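18 janvier 2023

J'ai mon brevet ! Enfin, mon équipier de sapeur-pompier volontaire, pour ceux qui suivent ce blog depuis l'époque où je n'y parlais que de course à pied. Le chef de centre m'a remis le papier hier soir, entre deux portes, avec une poignée de main à me décrocher l'épaule, et je n'ai pas dormi de la nuit tellement j'étais contente.

Je vous dois le récit des derniers mois, alors le voilà, dans le désordre.

D'abord les manœuvres du samedi matin. J'y allais la boule au ventre au début, j'y vais maintenant en chantonnant dans la voiture. On est 7 dans ma promotion, de tous les âges, et c'est Akosua Addo qui nous a formés sur la partie incendie. Une patience infinie, et un œil ! Elle voit de l'autre bout de la cour que votre sangle de casque est mal réglée. La première fois que j'ai déroulé un tuyau, il est parti en tire-bouchon jusque sous le fourgon. Elle me l'a fait rouler, dérouler, rouler encore, sans jamais hausser le ton, et au bout d'une heure il filait droit comme une règle. J'avais les avant-bras en compote et le sourire jusqu'aux oreilles.

Et puis l'ARI, l'appareil respiratoire. J'en avais peur, je l'ai écrit ici cet automne, et vous avez été adorables dans les commentaires. Le caisson à fumée, c'est un parcours tout noir, à quatre pattes, avec la bouteille qui cogne partout et le bruit de sa propre respiration dans les oreilles. J'étais en binôme avec Harish Gowda, boulanger de son état, qui m'a dit avant d'entrer : « Tu comptes tes inspirations et tu touches le mur. » J'ai touché le mur. Du début à la fin, main droite sur le mur, dos de la main pour sentir la chaleur, et on est ressortis tous les deux par le bon côté - trempés, hilares, incapables de retirer nos gants.

Petite parenthèse pour celles et ceux qui m'écrivent au sujet du matériel : les gants Skorix, oui, je les aime toujours, mais prenez une taille au-dessus. La lampe coudée Tadora éclaire très bien et s'accroche mal. Je l'ai perdue deux fois dans l'herbe du stade, retrouvée deux fois, je ne tenterai pas la troisième.

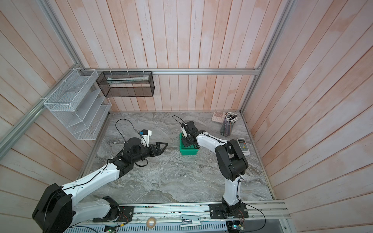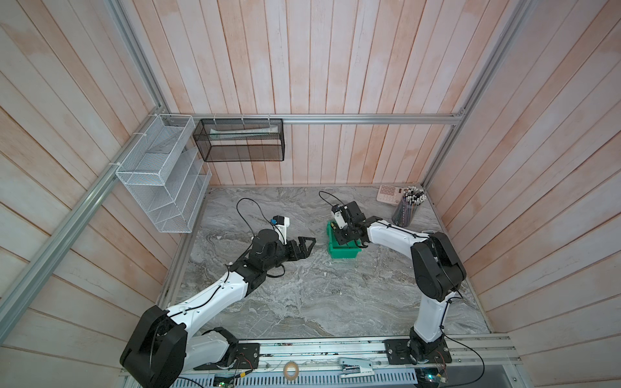
La semaine de secours à personnes, je l'attendais moins et c'est elle qui m'a le plus marquée. On croit savoir mettre quelqu'un sur le côté, et puis on se retrouve à genoux devant un collègue d'un mètre quatre-vingt-dix qui fait le mort avec beaucoup de conviction, et on ne sait plus quel bras passe où. Notre monitrice, Niloufar Hosseinzadeh, nous faisait répéter les gestes à deux, sans parler, chacun d'un côté de la victime. Les premières fois, nous étions aussi raides que les deux bras robotisés des photos, avec leurs grosses articulations noires, et on se cognait les coudes au-dessus du pauvre Toivo. À la fin de la semaine on n'avait même plus besoin de se regarder. C'est une sensation incroyable, je vous assure, de sentir que l'autre va soulever exactement quand il faut.

Toivo, c'est Toivo Mustonen, le doyen de la promotion, 60 ans cette année. Tout le monde lui a demandé pourquoi maintenant. Il répond qu'il habite à 4 minutes de la caserne et qu'il en avait assez d'entendre partir le fourgon sans lui. Il connaît chaque chemin de la commune, chaque portail, chaque borne à incendie cachée sous un laurier. Le jour où on a travaillé la lecture de carte, c'est lui qui corrigeait la carte.

Ma première garde, maintenant ! Vous êtes nombreux à me l'avoir demandée. Eh bien, il ne s'est presque rien passé. Vérification du véhicule au petit matin, inventaire des sacs, balayage de la remise, un café, un autre café, et un déclenchement en fin d'après-midi pour une dame tombée dans sa cuisine. Elle allait bien, elle avait surtout eu très peur. J'ai tenu sa main pendant que Lakshmi Raju, notre cheffe d'agrès, faisait le bilan, et elle m'a raconté toute l'histoire de son buffet. Je suis rentrée chez moi avec l'impression d'avoir servi à quelque chose, et je me suis endormie tout habillée sur le canapé.

Côté vie de famille, il faut s'organiser, je ne vais pas vous raconter d'histoires. Le bip sonne pendant les repas, pendant la douche, et une fois au milieu du spectacle de l'école, au deuxième rang, avec les regards que vous imaginez. Mon employeur a signé la convention de disponibilité, et je remercie mille fois l'équipe de Gimura d'avoir accepté que je quitte parfois l'atelier en courant.

La suite, c'est le module secours routier, en février, sur 8 jours répartis comme on peut. Désincarcération, calage, balisage... J'ai déjà le manuel sur la table de nuit et des étiquettes de couleur à toutes les pages.

Si vous hésitez à pousser la porte de la caserne de votre coin, poussez-la. Demandez à assister à une manœuvre, on vous offrira un café (mauvais, le nôtre en tout cas) et on répondra à tout. Et si vous avez des questions sur les tests physiques, posez-les en commentaire, je prépare un billet là-dessus avec mon programme de gainage et mes temps au Luc Léger, même les honteux.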